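Okay, a little thread about dog food, since so many of you have been asking how we get through a big bag without it going stale or ending up all over the floor. Settle in, I ramble (1/8)

First thing, our old boy eats twice a day, which comes to 168 meals in 12 weeks. I worked that out on the back of an envelope in December and it made me feel a lot better about how often I'm dragging kibble home from Varkum!! (2/8)

I used to buy the giant sack because it was cheaper per pound. It was! But by the end he'd sniff his bowl and give me such a sad look. So now we get smaller bags and I'm much happier lifting them too (3/8)

And I keep the food in its own bag. I know, I know, everyone has the pretty bins. I had a Tidel one for years and the bottom was always greasy crumbs, and I never could remember the date once the bag was in the trash (4/8)

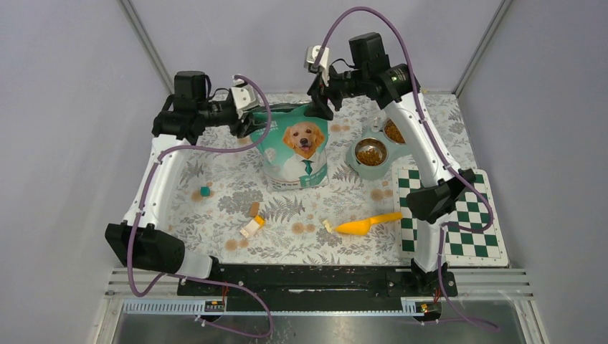

My routine is to pull the top wide open before scooping. I was forever jamming my hand through a tiny gap and flinging kibble under the stove. Open it all the way, scoop, squeeze the air out, roll it down tight, clip it. Takes maybe 20 seconds (5/8)

For clips I like the wide Forivov ones. I paid 15 dollars for a set, which felt silly at the time, but they've held up beautifully and I've stolen a couple for the tortilla chips (6/8)

Oh, and the tablecloth! I always put a flowery one down for kitchen jobs like this. Crumbs shake right off it out the back door and the birds come running (7/8)

If your dog is switching foods, go slow and mix a bit of the old in with the new. Ours needed more than a week, poor thing. Tell me what you all use for scoops, mine cracked this morning and I'm down to a Kordestani coffee mug (8/8)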